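4. Connecting the Debug Probe and Loading a First Image

The steps in this section connect a Sketari debug probe to a target board, install the Fleseo kernel on it and confirm that the scheduler is running. Complete Section 3 (Host Installation) before you start. The commands are the same on all supported host systems unless a note says otherwise.

4.1 Before you begin

You need the following:

- A host computer with the Skemley toolchain installed and licensed
- A Sketari probe with its USB cable and 20-pin ribbon cable
- A target board from the supported list in Appendix B
- The power supply that came with the board
- A board support package (BSP) that matches the board revision

The board revision is printed next to the power connector. A BSP for an earlier revision may build without errors and still fail at start-up, usually in the clock set-up code.

CAUTION: Do not connect or remove the ribbon cable while the target board is powered. Doing so can damage the probe and the debug port on the board.

4.2 Connecting the probe

1. Turn off the target board and unplug its power supply.

2. Connect the ribbon cable to the probe. The red stripe marks pin 1.

3. Connect the other end of the ribbon cable to the debug header on the board. On headers without a key slot, pin 1 is marked with a small triangle.

4. Connect the probe to the host with the USB cable. Use a port on the host itself. Unpowered hubs are not supported.

5. Wait for the probe status light to turn steady amber.

6. Plug in the board and turn it on. The status light changes to green when the probe detects target voltage.

If the light stays amber, turn the board off and check both ends of the ribbon cable. If it blinks red, the probe firmware is older than the host software expects. See 4.6.

Note: On Linux hosts, the user account must belong to the group that owns the probe device. The installer creates this group but does not add users to it. Log out and back in after changing group membership.

4.3 Creating the target connection

1. Start the Skemley workbench.

2. Choose Target > New Connection.

3. Select the probe from the list. Probes are listed by serial number. When several probes share one host, check the number against the label on the underside of the unit.

4. Set the debug clock to 400 kHz. This is slow, but it works with every supported board. The clock can be raised once the connection has been tested.

5. Select the BSP. The workbench fills in the memory map and the reset method.

6. Choose Test Connection.

A good test reports the core type and the device ID. If the device ID is all zeros or all ones, the data line is open or shorted. Replace the ribbon cable and repeat the test before changing any settings.

7. Save the connection under a name without spaces. The command-line loader does not accept quoted names.

4.4 Building and loading the kernel

1. Choose File > New Project > Fleseo Kernel Image.

2. Select the same BSP that you selected in 4.3.

3. Open the Kernel tab and review these settings:

Tick rate: leave at the BSP default.
Idle stack size: 2000 bytes. Smaller values are accepted, but the stack check described in 4.5 will report an overflow.
Priority levels: leave at the BSP default unless you are moving code from an earlier release.
Start-up console: select the serial port wired to the board's console connector.

4. Choose Build. Warnings about unused drivers can be ignored at this stage.

5. Choose Target > Load. Loading to RAM is the default. To write to flash memory, select Flash in the Load dialog.

CAUTION: Writing to flash replaces the factory boot loader on some boards. Save a copy with Target > Read Memory first. Skemley cannot supply replacement boot loaders for third-party boards.

6. Choose Target > Run.

The console prints a banner with the kernel version and the BSP name. If nothing appears within 3 seconds, stop the target and look at the program counter. An address inside the fault handler means that the image started and then failed. An address outside the image means that it never started - check the reset method in the connection settings.

4.5 Checking the scheduler

1. With the target running, open View > Threads.

2. Confirm that the idle thread and the timer thread are listed. Both are created by the kernel before application code starts.

3. Choose Tools > Stack Check. Each thread should report OK.

4. Choose Tools > Trace > Start, wait a few seconds, then choose Stop.

The trace window shows one row per thread. The timer thread should appear at even intervals. Uneven intervals on an otherwise idle system usually mean that the tick source does not match the board's crystal.

Trace data can be exported in the Lyimo log format for use with other analysis tools. Only complete traces are exported. If the buffer wrapped during capture, the oldest events are lost and the file header records the gap.

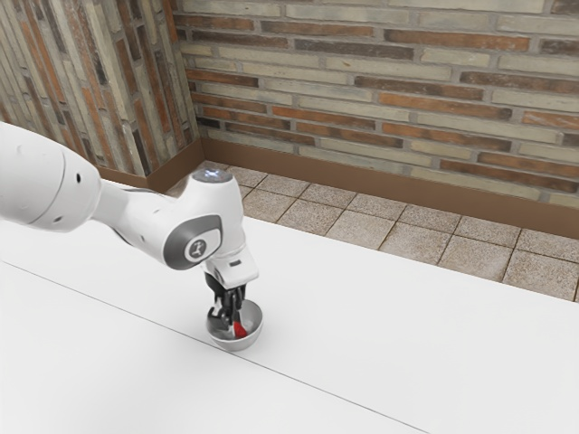 Figure 4-1. Simulated robotic arm with its gripper lowered into a small silver bowl.

4.6 Updating the probe firmware

1. Disconnect the ribbon cable from the target board, with the board turned off.

2. Choose Target > Probe > Update Firmware.

3. Select the file supplied with the current release. Files from release 11 and later are signed. Older unsigned files are rejected.

4. Do not unplug the USB cable until the status light returns to steady amber.

If the update is interrupted, hold down the recessed button on the probe while connecting the USB cable. The probe starts in recovery mode and the update can be repeated. Saved connections are stored on the host and are not affected.

After a successful update, return to 4.2, step 3.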